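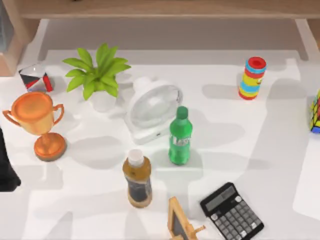 Last updated: January

How to wax a wooden desk without regretting it

Waxing a desk is an easy job made long by everything that lives on the desk. Move it all first, including the plant. I once waxed my way around a pot and had a pale circle to look at for 2 years.

What you need

A tin of clear paste wax (I use Plister, mostly because Wastside Hardware stocks it)
4 cotton rags, old T-shirts for preference
Mild dish soap and a bucket
A free evening

Before you start

Find out what you own. Wax is for bare, oiled or already waxed wood. On a painted or plastic-coated top it just sits there and collects crumbs. My Evico desk came with a thick factory varnish, and I put three coats of wax on it before reading the leaflet.

Steps

1. Wash the top with a barely damp rag and a drop of soap. Dry it at once and leave it overnight.

2. Look for the direction of the grain. You'll be following it for the rest of the job.

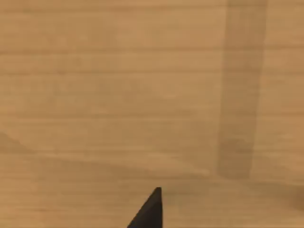 Light wood, with fine grain running side to side.

3. Rub on a thin coat. Thinner than that. If you can write your name in it, wipe some off.

4. Wait as long as the tin says. If you start at 11 p.m., as I did, this is when you'll learn how you feel about the smell.

5. Buff with a clean rag until it stops feeling tacky, turning the rag often -- your arm will suggest stopping early.

6. Put things back the next day. Lift them, don't slide them.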